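Reading time: 2 min

We use cookies to remember your settings. Accept | Manage

Orka sorting cell: minutes of the fault review, 11/29/18

The meeting opened with warm thanks to everyone who stayed late after the stop, and to the Prirnura folks for bringing cookies (the edible kind), which were very much appreciated.

1. What went wrong
On run 525 of the Lumanlan sorting job, the arm closed on a part, lifted it, and then let go over open table on the way to the bins. The log shows the grip signal dropping out for 2 seconds. The arm kept right on moving, and that's the piece that worried us most. No one was hurt, we're very glad to say, and the part was only scuffed.

2. Cause
We went back and forth on this for a good long while. The Flurnska controller treats a lost grip signal as a warning and carries on, when we all thought it was set to stop. The setting seems to have gone back to its default with the last update. A worn cable was also suggested, and it may well have played a part, so we're leaving that open.

3. Simulator work
The drop has been rebuilt in the simulator, with the signal cut on purpose at different points in the move. Of 28 tries, 20 ended with the part on the table and the arm still traveling. 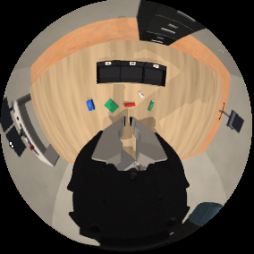

It was agreed to keep going with these until the stop setting has been tested for every kind of part, small ones included. There was some friendly grumbling over how long that will take!

4. Actions
- Grip loss to be set to a full stop before any restart.
- Cable to be swapped and the old one kept for testing.
- Settings to be checked after each update, and the check written in the log.
- The real cell stays off until the next meeting, in December.

Comments

benchside: Thanks for posting these. Was the warning showing on the panel at all?

orka_cell: It was, in yellow, and it cleared itself when the signal came back.

mapletoast: We lost a setting the same way after an update. Please do print yours out!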